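September 13, 2018

Vanity corner, arm no. 2 day. Notes before I forget, Ayman wants them for the Flurness page anyway.

Base bolts retorqued on the wood table. One was finger loose, front one. Marked all of them with paint pen now so we can see if they walk. Table itself still shifts a bit if you lean on it, so don't lean on it (Obaidul).

Calibration redone from scratch. Old numbers were from March and the table has been moved since then, at least twice I think. Got through the whole checkerboard routine, first try failed bc I had the wrong config loaded, the Skenska one. Rename those files!! Second try fine, residual looks sane, saved under today's folder.

Hanging arm: changed approach height over the counter, was coming in too low and too fast for my taste. Slowed it down. Fingers open wide on approach, close late. Youssra thinks we should come at the soap pump from the side, I still want straight down first becuase it's the simple case and we have the code for it.
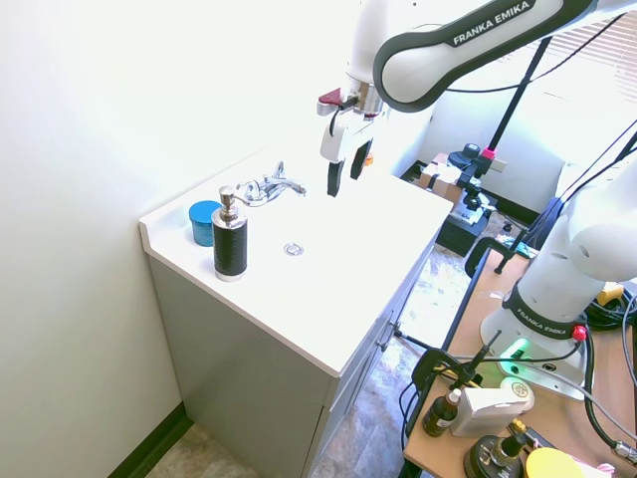
Cables next. The bundle behind the second arm's base is ok for now but needs proper strain relief before we let both arms move together. Fouad has a bag of velcro ties in the Grekasix drawer, take from there, leave the zip ties alone.

Control loop is running at 1000 Hz no complaints. Logging at full rate fills the disk way too fast though, run 108 alone was a monster. Dropping every tenth sample to file unless we're chasing a fault. Deleted everything before run 98, Nabila has the copies on Salem.

Blinds: glare in the afternoon is bad on that side, detection of the faucet gets flaky, chrome plus sun. Try closing them half way and see. If that helps we buy a cheap curtain and be done.

To do
- strain relief, second arm
- rename config files
- foot switch still double triggers, swap it or debounce in software
- ask Fouad for the 5 mm hex key back
- side approach test w/ Youssra
- rubber fingertips, order spares, part no. 1235 on the shelf list

Powering down at the wall tonight, breaker by the door. Whoever is in first, check paint marks before you unlock the brakes.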